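Chapter 4
Keeping Paper: Small Archives and Household Records

Most of us start keeping papers by accident. A receipt goes into a drawer, then a school report, then a letter from an aunt in Gasau, and before long the drawer will not close. When Shuzhen Cui began sorting her grandmother's papers one August, she expected to spend an afternoon on them. She found 1321 separate sheets, in the kitchen, under a bed and inside a piano bench, and she was still at it when the leaves came down. We will return to her collection often in this chapter – it is a friendly one to learn from, and it has nearly every problem you are likely to meet.
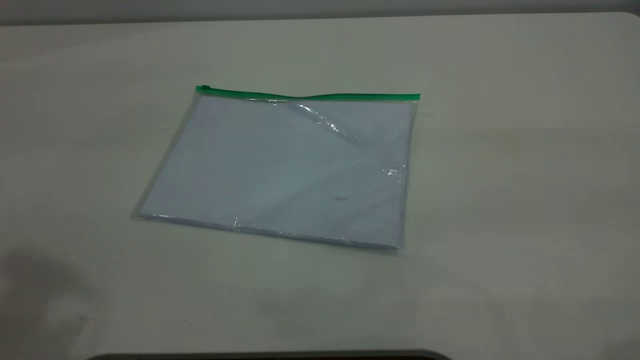
Paper has three old enemies, and you probably know them already: damp, light and handling. Damp is the worst of the lot. It swells the fibers, invites mold, and makes ink wander across the page. A cover you can see through saves a good deal of handling, and a clear pouch with a zipper along the top, like the one with the green strip, lets you tell at a glance that there are white sheets inside without pulling any of them out. Clear plastics differ a great deal in how they age, though, and we will take up that question in Section 4.3.

Before any of that comes the matter of order. You may be tempted (I always am!) to sort everything by subject on the first day. Please wait. The way a family left its papers can tell you who wrote to whom, and when, and what they thought worth saving. Shuzhen found 56 letters from Drillen tied together with a seed bill, and that bill later gave her the year for the whole bundle. We begin, then, with how to write down what you find before you move it.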